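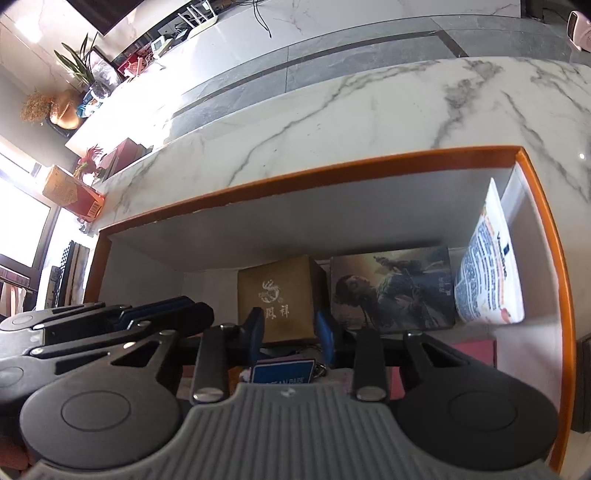 装了半年,层板没有下垂,唯一要提醒的是订货前先量柜体净宽,别拿门板宽度去算。

柜体净宽的量法见下文“测量”一节。

Grillent 台下柜可调层板套件(Dostel 系列)

产品概述
本套件用于厨房、卫浴及洗衣间台下柜的内部分层,适配石材、人造石及木质台面下的无背撑或有背撑柜体。套件由 Besson 层板托、钢制加强条和层板本体组成,层板高度可按孔位逐级调整。套件不含台面、柜门及铰链。

供货范围
层板本体,一块
Besson 层板托,4 只
前沿加强条,一根(已预装)
防滑垫片,4 片
安装说明书,中文

层板托另有散装供应,可单独订购,与旧款 Dostel 套件通用。旧款层板没有预装加强条的槽口,不能后加。

技术参数
层板材质:桦木多层板,双面三聚氰胺饰面,四边封边
加强条:冷轧钢,表面粉末喷涂
层板托:锌合金压铸,镀镍
均布承重:40 kg(层板托全部装入预制孔,柜体侧板为实心板材)
最大柜体净深:50 cm
使用环境:室内,避免长期积水
颜色:白、浅灰、橡木纹

承重值按均布载荷测得。铸铁锅、小型电器等集中载荷应放在靠近侧板的位置。跨度较大的柜体建议加装中立板,分成两格使用。侧板为空心板或蜂窝板时,上述承重值不适用,应改用贯穿式固定件,型号请向经销商查询。

测量
柜体净宽指两侧板内表面之间的距离。在柜口、柜中、柜底三个深度各量一次,取最小值。净深从柜口前沿量至背板内表面,有管线或插座凸出时量至凸出物前端。柜门为内嵌式的,净深须扣除门板厚度。

层板下料时两侧各留缝隙,便于斜向放入。订货单填写净宽即可,缝隙由工厂扣除,客户不要自行扣减。此前退换的订单里,多数是重复扣减造成层板过窄,层板托搭接不足。

安装
一、清空柜体,检查侧板孔内有无木屑或残胶。
二、按所需高度将层板托压入孔内,前后左右处于同一水平。
三、在层板托上贴防滑垫片,垫片须完全覆盖托面。
四、将层板斜向送入,加强条朝前、朝下,然后放平。
五、用水平尺复核。有轻微翘动时,检查层板托是否压到底,不要用纸片垫高。

侧板没有预制孔时,需用随附纸模定位后钻孔。钻头须装限深环,防止打穿侧板。水槽柜内施工前应先关闭角阀。

台面与柜体的间距
石材台面自重较大,应由柜体顶部拉条或台面垫板承托,层板不参与受力。大理石等天然石材台面下方的第一层层板,与台面底面之间要留出取物高度,以手掌和所存物品能同时通过为准。台面有外挑滴水边的,取物高度从滴水边下沿算起。

安装层板时不要以台面边缘作为支点撬动柜体。天然石材的薄边受侧向力容易崩口,此类损坏不在质保范围内。

清洁与维护
日常用湿布擦拭后擦干。中性清洁剂可用,含氯漂白剂、丙酮和钢丝球不可用。封边处有积水应尽快吸干。每年检查一次层板托,发现镀层起泡或孔位松动即更换。垫片属于消耗件,变硬后应换新。

订货信息
套件基础货号:2150
颜色在货号后加后缀:W 为白,G 为浅灰,E 为橡木纹
散装层板托按包销售,四只一包
非标尺寸由 Trirkthorpe 工厂裁切,确认尺寸后不可退换
标准尺寸现货发出,非标尺寸交期以订单确认书为准

质保
层板本体与金属件质保两年,垫片不在其内。申请质保需提供订单号、柜体净宽和净深的测量值,以及问题部位的照片。超载、浸水、自行裁切造成的损坏不予受理。

相关产品
Dostel 中立板
Dostel 水槽柜避管层板
Besson 贯穿式固定件
Besson 层板托散装包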